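前の記事 次の記事 スレッド順 日付順 投稿者順 検索

件名: Re: Zarcombe面の中間セーブと配布データの形式について
差出人: Jiahui Qiu
日付: 2025/03/13

Yuさん、みなさん

Qiuです。返信が遅くなりました。セーブの件と、ステージデータの形式の件、まとめて書きます。

Yuさんは書きました:
> Grondariの次の版で、Zarcombe面の中ほどにセーブポイントを
> 追加する案が出ていますが、これは本当に必要でしょうか。
> 自分は通しで遊ぶ前提の面だと思っていて、途中で切れると
> 後半の時計塔の緊張感がなくなる気がします。
> 難しすぎるという声があるなら、敵の配置をゆるめるほうが
> 先ではないですか。
>
> あと、Farnentで作った自作ステージが新しい版で読めない件、
> 古い形式のサポートをいつまで続けるか決まっていたら
> 教えてください。手元に古いデータがかなり残っています。

まず中間セーブですが、入れる方向で進めています。ただし通常のセーブポイントにはしません。中断用の一時セーブにします。再開すると消えます。やられたら面の最初に戻るのは今と同じです。

理由は難易度の問題とは別です。Zarcombe面は慣れた人でも時間がかかり、スマートフォン版では電話の着信などでアプリが落とされると最初からになります。報告の大半はこれでした。クリアできないという声もありますが、そちらは別の話として扱います。

一時セーブに保存するのは次の項目です。

・残り体力と所持アイテム
・開けた扉、押したスイッチの状態
・乱数の種
・経過時間

敵の位置は保存しません。再開した部屋の初期配置に戻ります。これを使って敵をやり過ごすことは理屈の上では可能ですが、保存できる場所を時計塔の手前の小部屋だけにするので、実害はないと見ています。もし抜け道を見つけたら手順を書いて送ってください。

乱数の種を保存するのは、宝箱の中身を引き直すために中断と再開を繰り返すのを防ぐためです。前の版の地下水路で同じことが起きていて、当時は放置しましたが、今回は一緒に直します。

敵の配置についても少し触っています。変えたのは次のところです。

・橋の上の弓兵を7体に減らした
・弓兵の射撃間隔は変更なし
・回転床の部屋で、入った直後に攻撃される配置をやめた
・時計塔の内部は変更なし

時計塔は手をつけない、というのはYuさんの意見と同じです。あそこは今の配置で覚えている人が多いですし、二人プレイのときの分担もあの配置で決まっています。

二人プレイの一時セーブは、両方のプレイヤーが小部屋に入っているときだけ有効です。片方が倒れている状態では保存できません。再開時は操作の割り当てを選び直す画面を出します。コントローラーの番号が入れ替わることがあるためです。この画面はまだ仮のもので、文字が小さい端末では下のボタンがはみ出します。次の試験版までに直します。

タイムアタックの記録については、一時セーブを使った記録も通常の記録に含める予定です。経過時間は引き継がれるので不公平はないと思いますが、休憩を挟めること自体が有利だという意見も出るでしょう。分けたほうがよければ記録に印をつけることはできます。順位表を二つに分けるのは、人数を考えるとやりたくありません。

次に、Farnentのステージデータの件です。

古い形式の読み込みは7月まで残します。それ以降の版では読み込み部分を外します。読めなくなるのはゲーム本体の話で、Farnent側の変換機能はそのまま残しますから、あとから変換することもできます。

新しい形式の制限は以下のとおりです。

・一つのステージに置ける部品は500個まで
・重ねられる層は10枚まで
・背景画像は別ファイルにする

前の形式では部品の数に制限がありませんでした。投稿されているステージは2000以上ありますが、調べたところ上限にかかるものはごくわずかで、ほとんどが床を一枚ずつ並べて絵を描いているタイプでした。床の部品は変換のときに自動でまとめるので、たいていはそれで上限の中に収まります。収まらなかったときは変換を中止してエラーを出します。勝手に部品を削ることはしません。

Yuさんの手元のデータが新しい版で読めないのは、おそらく背景画像の指定が原因です。古いデータの中に、画像の場所がフルパスで書かれているものがあります。Farnentで開いて、背景を選び直してから保存してみてください。それで直らない場合は、データと一緒にエラーの全文を送ってもらえると助かります。画面写真だけだと行番号が切れていてわからないことがあります。

ファイル名に日本語が入っているときの文字化けは別の不具合で、こちらは修正済みです。試験版に入っています。

それから、効果音の件。扉の音が二重に鳴るという報告は再現できました。二人が同じフレームで扉に触れたときに起きます。音だけの問題で、鍵が余分に減ることはありません。優先度は低めにしてあります。

試験版の置き場所は前回と同じです。入れる前に今のセーブデータの控えを取ってください。試験版で保存したデータは、今の版に戻すと読めません。
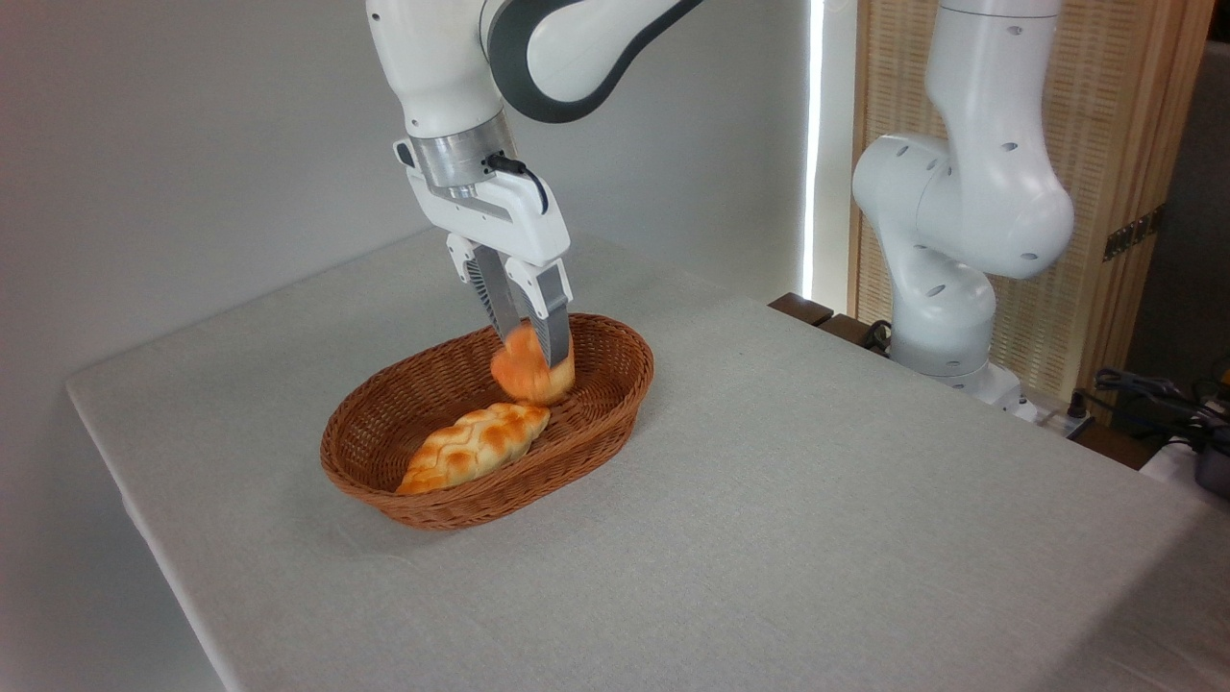
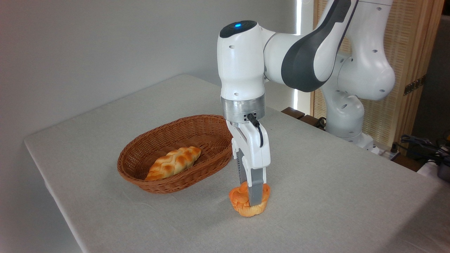
かごとパン

一時セーブの仕様に反対の方、記録の扱いに意見のある方は、このスレッドに返信してください。ステージ変換の不具合は件名を分けてもらえると、あとで探しやすいです。

Qiu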